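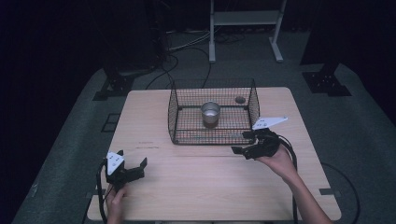
What happens when a gripper loses its hold on something?

At Bestel, everything stops. The person holding the gripper sets it down, the item stays where it landed, and we write down what we know before anyone touches it again.

About Bestel

We are a small company that teaches robots to pick things up and put them where they belong. Much of our day is spent at a table with hand-held grippers, moving ordinary household things in and out of baskets, so that the machines our customers use can learn from the way people do it. It is slow, friendly work, and we like it very much. But if you want to understand who we are, we would rather tell you about the spring when things went badly for us, because most of what we do now comes out of it.

In April of our second year we delivered a sorting arm to Zaugg, a packing business that had been kind enough to take a chance on us. For 17 days it ran beautifully. Then it began letting go of cans while they were still in the air, a few each shift, and one of them rolled off the conveyor and struck a worker on the foot. She had good boots on and was back at her station that afternoon (she still sends us a card at the holidays, bless her), but it shook all of us badly.

Dionysis Kourkoulas, who founded the company, drove over that same evening and switched the arm off himself. It stayed off for 39 days. We went through more than 100 logged drops, and for a long while we blamed the finger pads, which we replaced twice. The real trouble was a cable. Where it bent over the edge of the mount it had worn through inside, and each time the arm swung out wide, the signal to the fingers cut out for a moment and they opened. A person working with a hand-held gripper would have felt the tug on the cable and shifted their grip a little. Our arm had no way of feeling it. 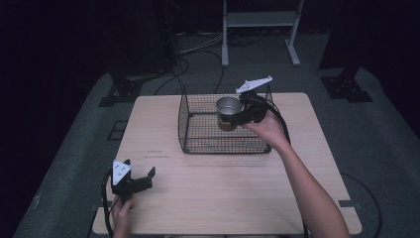

A can going over the basket, one gripper in each hand.

Kyriaki Sfakianakis joined us that summer to look after safety, and on July 1, 2018 she put our first written stop rule up on the wall. It has 11 lines and it has hardly changed. Fingers must stay closed if the signal is lost. Cables are bent by hand and checked at the start of every session, on the grippers as well as on the arms. Anyone in the building may call a stop, visitors included, and we will thank you for it even if nothing was wrong.

The arm went back to Zaugg with a new cable path and a closed-by-default hand, which we named Plusider, and our later models for Cadevero were built the same way from the first drawing. We still get drops, of course, and each one goes in the log.

If you would like to come and see how we work, please write to us and ask for Kyriaki. She will walk you through the stop rule first, and then there is usually coffee.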